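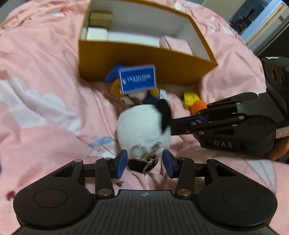
Page last changed: June 1, 2023

Baidoo Opens Its Keepsake Box Drive to Families Everywhere

Baidoo, the home storage and sorting company, is delighted to invite families everywhere to join its Keepsake Box Drive, a friendly and (we hope) rather cheerful effort to get the small soft things of childhood off the bed, out from behind the bookcase and into one box where they can be found again.

The drive began in April as a trial with 141 households, each of which received a plain cardboard box, a sheet of labels and a short booklet called Gitina, written by our head of home projects, Salamatu Eshun. The booklet asks families to sit down together on a bed or a rug, tip out the plush keychains, the souvenir toys, the ribbons and the little gift boxes that seem to gather in every bedroom, and decide as a group what goes in. We had planned to stop there, but the letters that came back were so kind, and so many of them asked for a second box for a cousin or a neighbor, that we have now set aside 1000 boxes for the summer.

"People kept writing to me about keychains," said Eshun. "A duck in a sailor suit with its Ocean Park tag still on, a round little black and white fellow on a metal ring, a crocheted one in yellow and orange. They are too dear to throw out and too small for a toy chest, and so they live at the bottom of a school bag for years. I wanted them to have a proper place to go, and I wanted the children to be the ones putting them there."

Gitina suggests setting aside roughly 30 minutes for a first box, and it is happy for you to take longer. Small boxed items go in first, along one side, so that they hold each other up. Plush toys go on top, with metal rings turned inward so they don't snag the fur. Tags may stay on or come off as the owner likes - the booklet leans toward leaving them on, as they help everybody remember which trip a toy came home from. Ribbons can be wound around two fingers and tucked into a corner.

Families who would like to give some of their finds away can pack a second box and bring it to any of the 3 Skanach community rooms, where clean toys in good shape will be sorted and passed along to local play groups. Our printing partner, Kiteck, has made a new set of labels for the purpose, with room for a child's name, a date and a line or two about the toy, should its owner wish to introduce it to whoever has it next.

Boxes are free while they last, one to a household, and can be requested through the Baidoo website or picked up in person at a Skanach room during regular opening hours. The booklet comes folded inside the lid.

Media contact: Salamatu Eshun, Head of Home Projects, Baidoo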